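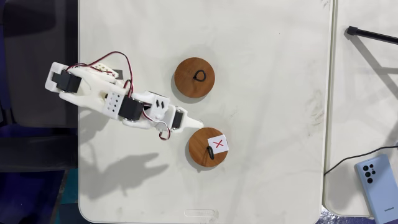 Gauge blocks in a small shop: tips that stuck

I love a good set of gauge blocks! Mine is a secondhand Ocampo set, and it has taught me more about measuring than any class did (sorry, Araceli Chávez, you were a great teacher).

Wipe every block with a lint-free cloth and a drop of alcohol before you use it. Skin oil leaves marks fast, so I wear thin cotton gloves in summer.

Let the blocks and the part sit side by side for 40 minutes. An hour is even better if the part came in from a cold truck.
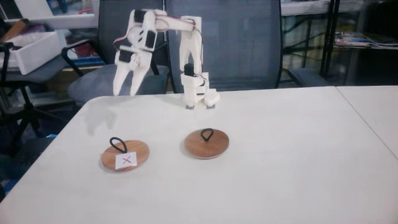
Wring with a light slide and a twist, and never force it. If two blocks won't grab, clean them again and look for a tiny burr on the edge.

Don't leave a stack wrung together overnight! Take it apart, wipe on a thin film of oil and put each block back in its own slot.

Write the date of the last calibration inside the lid. I send mine out every December, and I keep the old certificates in the same drawer as my calipers.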